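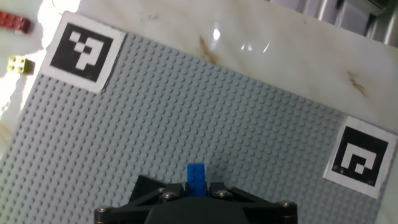 Reloading after a lost siege is cheating, a reader told me in February, and anybody playing Gustus with more than one save slot might as well switch the battles off and watch the cutscenes. I've been chewing on that ever since. I think it's wrong, and I think it's wrong in a way that a lot of people who love these big sandbox campaign games are wrong, so here I go.

Some background for anyone who hasn't touched it. When you start a campaign in Gustus you pick between free saving and what Stavex calls the oath save, where the game keeps one file, overwrites it whenever it likes, and you live with whatever happens. You can't change your mind afterwards. The menu makes you choose before you've seen a single battle, and it puts a little gold crown next to the oath option so you know which one the proper players go for. I hate that crown!

My first campaign was an oath save, naturally. I fell for the crown. I spent ages building up a decent little warband, mostly spearmen and a handful of good horse archers I'd paid far too much for, and I had 1,356 crowns in the purse and a promise of land if I could hold Grorik until the end of winter. Then I clicked on the wrong line in a conversation. I thought I was asking the lord about his quarrel with Liang, and I was in fact declaring it on his behalf. War! With the biggest kingdom on the map! The game saved straight away, of course, and that was my evening.

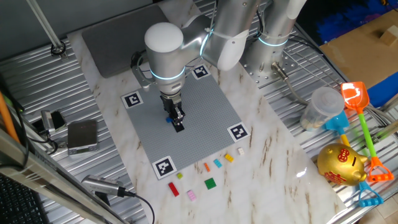 Robot arm above a grey baseplate

Now, the oath crowd will tell you that this is a great story, and I'm telling it here so I suppose they have half a point. But I didn't lose Grorik through a bad decision. I lost it to a badly worded dialogue line. If I march out too early and get ridden down by heavy cavalry, fine, my fault, let me suffer. I'll happily take that one. Being punished for misreading a menu teaches me nothing except to be frightened of menus.

And that's what it does to the way people play, if you ask me. On my oath campaign I never tried anything. I never joined a rebellion, never attacked a caravan, never married anyone with an interesting family. I trained looters into spearmen and I sold hides. When I went over to free saving I did all the daft stuff in the first sitting, and it was the most fun I'd had with the game. I walked into Liang with a tiny party just to see whether the guards would let me into the keep (they will, if your standing is high enough and you leave the horses outside). I would never have found that out with the crown breathing down my neck.

I do understand the other side. There's a tension in a siege when you know you can't take it back, and I felt it, and I've not quite had it since. My hands were sweating on the mouse the first time the ladders went up. If that's what you come to these games for then please carry on, and I mean that. My argument is with the idea that it's the only grown-up way to play, and with a menu that seems to agree. 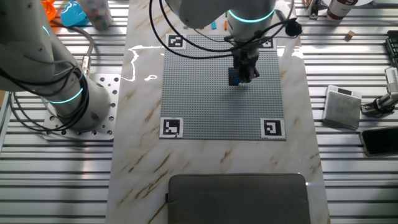

Marble-patterned tabletop with the baseplate in place

What I'd like is something in the middle. Give me 3 reloads per campaign, say, and let me spend them when I want. I'd hoard them like a dragon, I know I would, and I'd still feel sick before a siege, but a slip of the mouse wouldn't finish off a kingdom. Or let the game hold on to the last 2 autosaves in oath mode so a crash in the middle of a battle doesn't eat the lot. Crashes are the part that the purists go very quiet about, by the way. My save has been mangled by a crash on the loading screen outside Grorik, and I'd love to hear how that tested my character.

The other thing I'd change is the conversation screen. Any line that starts a war, ends a marriage or gives away a castle should be a different colour, in both modes. It's such a small job and it would save so much shouting.
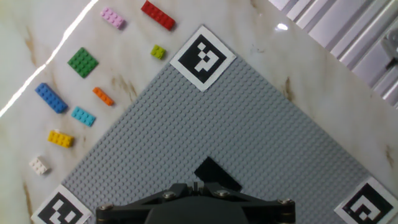
Should a new player pick the oath save for a first campaign?

I'd say leave it until your second or third, once you know which conversations can start a war and how long a siege takes to set up.

By then you'll have lost enough castles to know whether you enjoy losing them. I'm back in my free-save campaign for now, trying to win over the lords around Liang one feast at a time, and last night I reloaded a tournament because I fell off my horse in the opening round. I'd do it again, too.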